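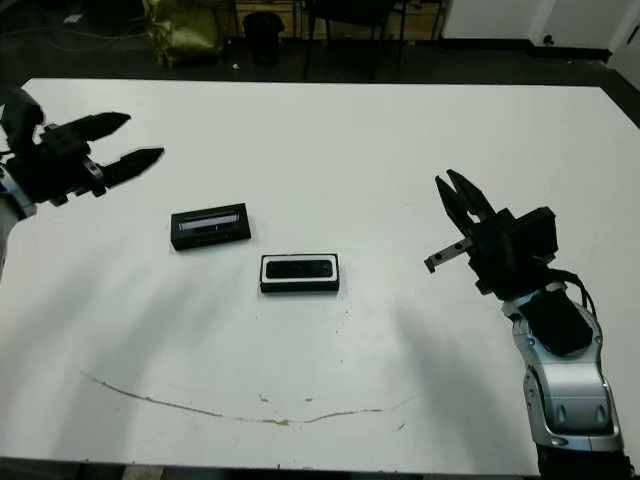
Page 9

Where Do Puddles Go?

I live at the bottom of a hill in Umier, so I know quite a lot about puddles. There's one outside my gate that comes back every time it rains, always the same shape, a bit like a boot. On a wet Monday you could sail a toy boat on it. A couple of days later it's gone, and all that's left is a patch of mud with a bird's footprints in it.

So where did the water go? When I was small I thought somebody came and mopped it up. Then I thought it must all sink into the ground, and that's a better guess, because some of it does. But what about puddles on a playground? Water can't easily soak into solid tarmac, and those puddles disappear too!

To find out, we need to think very, very small.

Water is made of tiny bits

Water is made of molecules. They're so small that you could never see one, even with the magnifying glass from your science kit, and there are more of them in a single drop than you could count in your whole life. They never sit still. They jiggle and bump and slide past each other all day and all night.

They also like to stick together. That's why water makes round drops on a window and doesn't just fly apart. But they don't all move at the same speed. Some are dawdling and some are zooming. Every so often, a fast one right at the top of the puddle gets such a good shove from its neighbours that it breaks free and shoots off into the air.

Then another one goes, and another. When water leaves a puddle in this way we say it evaporates (say it like this: ee-VAP-or-ates). The water hasn't stopped being water. It has turned into a gas called water vapour, and it's mixed in with the air, where you can't see it at all.

Does it have to boil?

No, and this is the part that puzzled me for years. I knew that a kettle boils and the water turns into vapour, so I thought water had to be boiling hot before it could escape. But the puddle outside my gate never boils (I'd have noticed). Molecules can get away from cool water as well. They just do it more slowly, and only from the top, where there's open air above them.

What makes a puddle dry faster?

Sunshine is a big help. It warms the water, and warm molecules move faster, so more of them manage to get away. If one end of a puddle is in the shade of a wall, have a look at it after lunch. The sunny end often dries up first.

Wind helps too. When molecules leave the puddle they hang about just above it, and plenty of them fall back in again. A breeze carries them off before they get the chance. It's the reason washing dries so well on a blowy day, even when it's a bit chilly.

Then there's the shape of the puddle. Molecules can only escape from the top, so a wide, thin puddle dries much faster than a small, deep one, even if they've both got the same amount of water in them. My boot puddle is deepest at the heel, and the heel is always 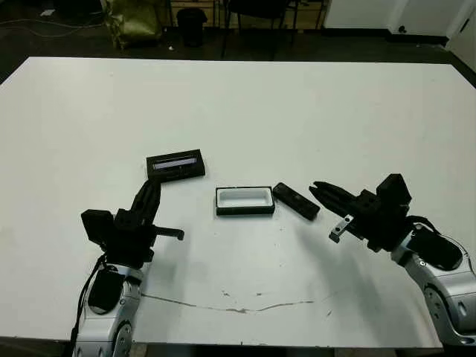 the last part to go. Some days there's a little round pool left there, all by itself, with the rest of the boot dry around it.

The air matters as well. On a damp, muggy day there's already a lot of vapour in the air, and water drifts back into the puddle nearly as fast as it leaves. You can wait and wait on a day like that. My grandad used to call it "no drying weather", and he'd bring the towels in again still wet.

Try it yourself

You'll need a saucer, a mug and a tablespoon.

Put three tablespoons of water in the saucer and three in the mug. Stand them next to each other on a windowsill where they won't get knocked over. Look at them before school and after school, and write down what you see. Which one do you think will be dry first?

If you'd like to make it harder, use two saucers that are just the same, and put one on the windowsill and one in a cupboard. Or stir a spoonful of salt into one of them and leave it until the water's gone. You should find a crust of white crystals in the saucer, because the water can fly away but the salt gets left behind. Mud gets left behind in the same way, and so do all the little bits of leaf and grit you find in the bottom of a dried-up puddle.

And after that?

Now for the journey. The vapour from the puddle is carried upwards by warm air, and the higher it goes, the colder it gets. At 1000 metres up it can be cold enough for the molecules to slow down and begin sticking together again. They gather on specks of dust and make tiny droplets, and when you have an enormous crowd of droplets you've got a cloud.

The droplets bump into each other and grow, and when they're too heavy to stay up, they fall. It might be on Umier again, or it might be a long way off. We get 554 millimetres of rain in a year here. Over in Benderis, up in the hills, they get 849, so I expect a fair bit of my puddle has ended up there!

What our readers found

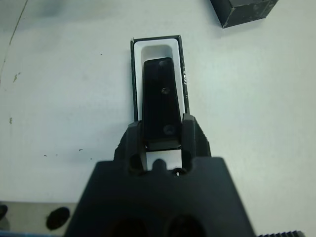
Prys Samuel: I did the saucer and the mug, and the saucer won easily. Then I chalked a line round a puddle in our yard and did a new line every hour. It got smaller from the outside in, and I ended up with lots of rings, like an onion. Does snow do this too?

Good question, Prys, and I love the onion. Yes, snow can turn straight into vapour without melting first, though it's usually slow. It's called sublimation. If you have a cold, dry, windy week this winter, watch a small patch of old snow in the shade and draw round that as well – you might need sticks for it, as chalk isn't much use on snow.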